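Progress Report to the Gosham Fund – Lirnero, Second Period 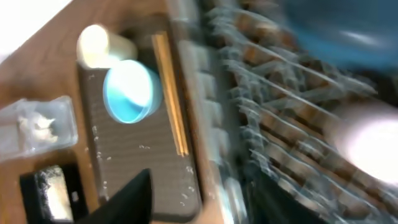
A tray on the tabletop.

4 min read

Search this site
Enter keywords

Prepared by Ehab Ezzat, producer, Dollerby
November 2019

1. Where the project stands

Lirnero reached its alpha build at the end of August, as set out in the grant agreement. Every area of the game can now be played from start to finish, though several still use placeholder sound and unfinished lighting. The team has moved on to bug fixing and to the final versions of the story scenes.

The game has 12 chapters. All of them are in the build. The first two have final art, voice and music and are the ones we show to outside testers. The harbor chapter was rebuilt during this period after testers kept missing the route up to the lighthouse. We moved the ladder, widened the path and took out one of the patrols. The new version is shorter and tests better.

2. Work completed

Save system. Rewritten. The old one stored the whole world state at every checkpoint and caused a pause on slower machines. The new one writes only what has changed. Saves from the earlier test builds will not load, and testers have been told.

Controller support. Finished for PC. Players can remap every button, including the ones used in menus. Text size in the menus can also be changed now, which was a request in your last review.

Combat. The dodge and the heavy attack were both adjusted. The heavy attack can be canceled in its first few frames. Enemy groups in the quarry no longer attack all at once.

Voice recording. Done for the main cast. Pickup lines for the ferry captain and the two sisters are still to be recorded.

3. Testing

Ragab ran the outside test on our behalf and sent back 219 separate reports. Many were repeats of the same problem, a door in the mill that would not open if the player had already picked up the lantern. That is fixed. The remaining reports are mostly small: clipping, subtitles that stay up too long, a map marker in the wrong place.

Two problems are still open and matter more. The game can lose sound after the player switches headphones, and the frame rate drops in the market when it rains. We know the cause of the second one. The rain is being drawn indoors as well as out, and the fix is under review. We do not yet know the cause of the first.

4. Changes from the plan

The photo mode has been dropped from the launch version. It was listed as optional in the agreement and it was taking time from the animation team. We would like to add it in a later update but are not asking for money for it.

The console version will start one month later than planned. Our porting lead left in the summer and the replacement needed time to learn the engine. The PC release is not affected.

5. Budget

Spending is within the approved total. Voice recording went over its line by $2000 – the ferry captain's part grew when the harbor was rebuilt – and we covered this from the money set aside for photo mode. The updated budget sheet is attached with the invoices. Please let us know if you need this move approved in writing.

6. Next period

Final art for the quarry, the mill and the market. Pickup recording. A second outside test with Ragab, using only people who have not played before. Translation starts once the story text is locked, and we will send the locked script to you on the same day it goes to the translators.

We expect to reach beta before the next report. The build that goes with this one is in the shared folder, with a list of known bugs. It needs a fresh install – please remove the previous build first.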